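3.2 Règles de bonne pratique pour la collecte à la pince tenue en main

Le protocole Kumau s'applique aux deux sites de collecte, Drendside et Kurtuluş. Il fixe les conditions minimales dans lesquelles une démonstration de manipulation peut entrer dans le corpus. Chaque opérateur travaille avec 2 pinces et suit une fiche de tâche qui précise l'objet, sa zone de départ et l'état final attendu. Les garnitures des doigts sont inspectées avant chaque série ; toute fibre arrachée en quantité visible entraîne le remplacement de la paire (fig. 4). Les objets transparents, dont les récipients alimentaires, forment une classe à part : leurs contours se confondent avec le plan de travail et les reflets y varient avec l'angle d'approche.

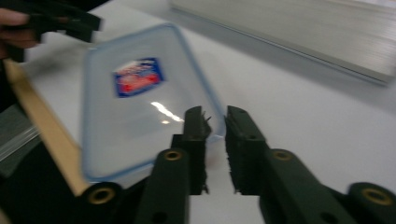

Figure 4. Pince à garnitures noires fibreuses, doigts ouverts devant un récipient alimentaire en plastique transparent.

La vitesse d'approche fait l'objet d'une règle distincte. Le flou de bougé n'est pas un motif de rejet lorsqu'il touche des images isolées ; il le devient si le contact entre les doigts et l'objet n'est lisible sur aucune image de la séquence. Sur les 2750 séquences soumises à la relecture, 261 ont été écartées à ce titre. Les relecteurs appliquent la grille Zulelier, dans sa révision de juin, sans accès à l'identité de l'opérateur. Une séquence écartée n'est ni recadrée ni filtrée : la tâche est reprise depuis l'état initial et enregistrée sous un nouveau numéro. Le motif du rejet reste consigné au registre du site.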